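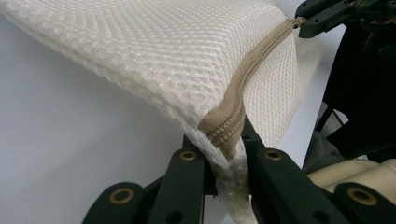
Section 5: Washing the covers and liners

Okay, this is the section I get the most email about, so I've rewritten it from scratch. It covers the Gomby sleeping pad, the washable liner and the small pillow. If you have the older Gomby with the snap edge, the steps are the same except that you skip step 3.

Set aside a whole morning for your first go. After that it goes a lot quicker (I usually start mine on a Tuesday before breakfast and forget about it until lunch).

What you need

A washing machine with a gentle cycle
Liquid detergent, the plain kind with no softener in it
One large mesh wash bag that zips shut
A drying rack, or a clean railing
An old towel

Before you start

1. Let all the air out of the pad. Open the valve, roll from the foot end, and kneel on it if you have to. I do!

2. Unclip the pillow and put it somewhere you won't lose it. It gets washed by hand, see further down.

3. Find the long zipper on the underside of the cover and open it all the way. The last inch sticks on every one I've owned, so pull the fabric flat with your other hand and go slowly.

4. Slide the inner pad out and lay it on a bed or a clean floor. Leave the valve open.

Caution: The inner pad never goes in the machine. Wipe it with a damp cloth and that's it. A reader, Kristóf Bozsik, wrote to me after he'd put his through a full cotton cycle, and the seams had let go down one whole side. Prodalon, who make the valve, will sell you a new valve but they can't fix a split seam.

Washing the cover

5. Close the cover's zipper again. Turn the cover inside out first if the sleeping side is grubby.

6. Fold the cover in thirds, loosely, and put it in the wash bag. The liner can go in with it. If you're having to shove, use two bags or do two loads.

7. Zip the bag shut and tuck the pull under its little elastic garage, if your bag has one. Mine doesn't any more, so I put a safety pin through the pull.

8. Choose a cold, gentle cycle with a low spin. Use half the detergent you think you need.

9. When it finishes, run a second rinse. Soap left in the fabric makes the cover feel sticky against your skin on warm nights, and I spent a whole summer blaming the heat for that.

Note: No fabric softener, no bleach, no dryer sheets. The cover has a coating on the bottom that keeps you from sliding off, and softener ruins it.

Note: The care tag on the cover has the part number 1383 on it. If yours says 2480 instead, you have the wool blend, and you should wash that one by hand in a tub. Everything from step 10 on still applies.

Drying

10. Take the cover out of the bag right away. Lay it on the towel, roll the two up together and press down. Don't wring it.

11. Hang it over the rack with the zipper open and facing down. I turn it once, after an hour or two.

12. Leave it until the corners are dry too. Feel inside them with your fingers. Corners are where mildew starts, and on a damp October day mine have taken until the next evening.

Caution: Keep the cover off radiators and away from campfires. The fabric shrinks, and then you'll never get the pad back in.

The pillow

13. Fill a sink with lukewarm water and a small squirt of detergent. Push the pillow under, squeeze gently a few times and let it soak while you have a coffee.

14. Rinse until the water runs clear, then press it between two towels. Dry it flat. Csenge Pálfi, who proofreads these pages for me, dries hers on an upturned colander and swears by it.

Putting it all back together

15. With the zipper fully open, feed the inner pad in from the head end, valve side up. Line up the valve with its hole before you do anything else.

16. Blow in just enough air to fill out the corners, then close the zipper and finish inflating.

If the zipper won't close, you've got too much air in there. Let some out and try again. If it still won't close, go on to Section 6, which covers swapping the slider.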